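Been meaning to write this one up all month, so put the kettle on. It's about buying a used lathe from a dealer four hours away, and what I'd ask before handing over a deposit. (Long thread, sorry, I do go on.)

Background for new followers: we're a small turning shop in Soston, mostly bushes, spacers and the odd repair shaft for farm kit. Our old lathe had started leaving a taper you could nearly see by eye, and I'd run out of ways to shim round it.

The dealer was Zariņš, over in Plendinitz. Jitendra Bansal, who taught me most of what I know about spindles, told me to go in person and to ask for the machine under power, from cold, first thing in the morning. So I set off at a silly hour with a flask and a bag of dial gauges on the passenger seat.

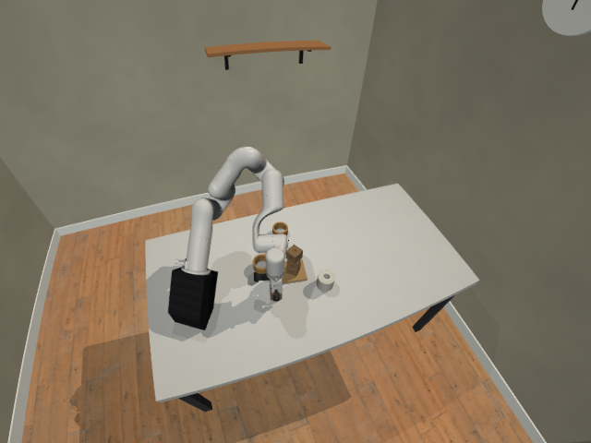

First question to ask any dealer is how the machine was held down in its last home. A lathe that has spent years badly levelled can take on a twist, and no amount of polish on the covers will tell you so. It goes for anything that reaches out from a base, really. Look at the white arm up there, rising off its black pedestal and curving right over so the gripper points straight down at the table. Any lean at the bottom of a thing like that gets bigger by the time it reaches the tip, and a long bar sticking out of a chuck is no kinder to you!

Second, service history, and I mean the actual paperwork. Zariņš had a folder for ours going back 9 years, with oil changes, a turret alignment after a bump, and one very cross handwritten note about coolant. I loved that note. Somebody cared about that machine.

Third, ask who comes out when it stops. Our old supplier sold up and we were left ringing round for a drive board for 13 days. This time the support goes through Vukitik, and I rang them myself before paying anything, just to hear how they picked up the phone. Lovely woman, knew the control inside out.

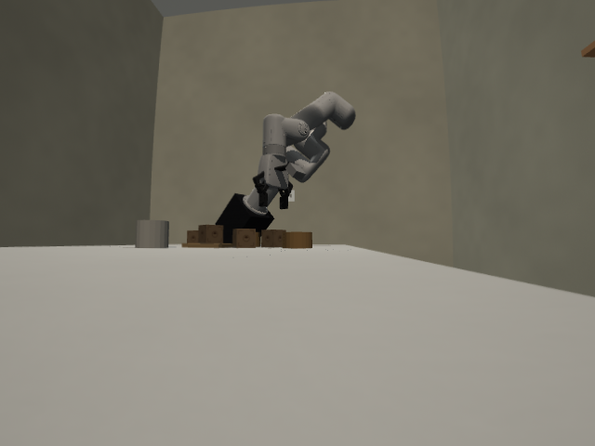 Fourth is floor space, and please draw it out properly, with the doors open and the chip tray pulled out. I chalked ours on the floor and still forgot the bar feeder, which cost me a weekend of moving racking. Think about where the boxes go too. The cardboard ones in that second picture are in a row at the far side of the table, next to the arm's pedestal, leaving a great wide stretch of white top in front of them, and I looked at that with real envy. Our finished work was stacked on the tailstock cover until Monday.

She's in now, levelled twice, and the first proper job was 76 spacers for a chap who restores balers. All good on size, and I slept like a baby.

Next thread will be on coolant, if anyone can bear it. Send me your questions and I'll do my best with them over the weekend.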